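Taking a group to a robot lab open day, is the block sorting demo worth it?
Posted in Local Visits and Days Out, 25 Jul 2018

Jolien Bakker
I run a small science club in Urdale, mostly kids between nine and twelve. Kernach has its open day coming up again and I have been asked if we want a group slot. The sheet they sent lists a factory walk, a talk, and a robot demonstration with toy blocks on a table. The walk and the talk are clear enough. I can't tell from the sheet what the demonstration is. Do the kids get to do anything, or do they stand and look at an arm? Is it too slow for that age? We went to the Peeters one in May and half my group sat on the floor by the end. I would need to book a bus, so I'd like to hear from someone who has been before I say yes.

Hendrik Kramer
I went last year with my two and again this spring when they ran a preview for schools. You stand around a table with a wooden board on it and colored blocks on the board. There are stars, cylinders, a heart, a cube and so on. The operator asks someone in the group for an instruction, types it in, and the arm tries to do it. Usually it is something like "put the blue cube next to the green star" or "move all the red ones together." The kids take turns giving the instruction, so they do take part, but they don't touch the arm or the keyboard.
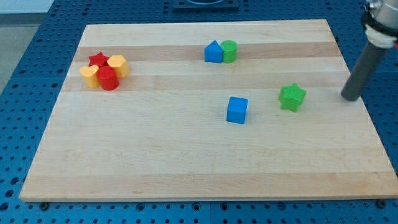 It works by pushing. The arm has a plain tube at the end with no fingers, so it can't lift a block, and it slides everything along the board. My daughter asked for a tower and was told no. I would explain this to your group on the bus, or you will get the same request from most of them.

Is it slow? Somewhat. An easy instruction took less than a minute when we were there. A harder one, where a block had to go around another one, took a lot longer, and twice the operator stopped it and started over. My son liked those best. The younger ones started to drift after four or five turns. Our session was 27 minutes including the introduction, and I thought that was long enough.

Practical things. Groups are split so that everyone can see the table, so bring at least one adult for each half. The room is at the far end of the building, past the Polleo hall, and there are no restrooms down there. Go before. Coats and bags stay at the front desk. The bus can drop you off at the main gate but has to park on the other side of the road.

If you have any choice, take the demonstration first and the factory walk second. We did it the other way and the kids were tired by the time it was their turn to think of instructions. It also helps if each child has one ready. Ours all said "make a line" because the first one did.

polder_mike
Went once. It was OK. The talk was too long for kids, skip that. They had 2,270 visitors that day according to the board in the lobby and the lunch line was terrible so bring sandwiches.

Jolien Bakker
Thank you both. I have booked the demonstration and the walk, in that order, and left out the talk. Hendrik, do you remember if they let you take pictures in the room?

Hendrik Kramer
Yes, at the table it was fine. On the factory walk they asked us to put phones away.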